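**Greklow Asks Its Customers to Please Look Under the Sink**

October. Greklow, the household storage company that has spent 22 years selling people places to put things, today announced the Pristell Sort, a set of fabric bins meant for the empty bottles most of us intend to take back on Thursday.

The Pristell Sort comes in one color, gray, after a long in-house debate over whether to offer a second gray. The bins stand open at the top. They have no lids, no app and no inspirational wording on the side.

"We asked 1036 households where their empties live," said Annunziata Piras, who runs product planning at Greklow. "The most popular answer was 'in a bag.' The second was 'in a bag inside another bag.' We felt there was room for us in this market."

The first run of 2000 sets goes on sale this month at the Jakell store and through Wattanapong, which also handles delivery. The bins ship flat. Getting them to stand up takes a minute, or longer if somebody offers to help.

Press questions go to Ornella Ferraro at the Greklow press desk, who answers until 4 p.m. and would rather not discuss the second gray.

Sorting habits remain the customer's own business, and Greklow takes no side in the matter of glass versus plastic. Three gray bins on a beige tabletop are enough to get going, with the crumpled clear plastic bottles packed into the middle one and a pair of brown glass bottles standing beside another until a decision is made. Caps may be left on or taken off, according to local rules and the mood of the house.
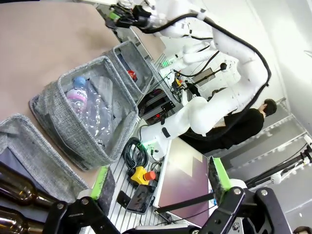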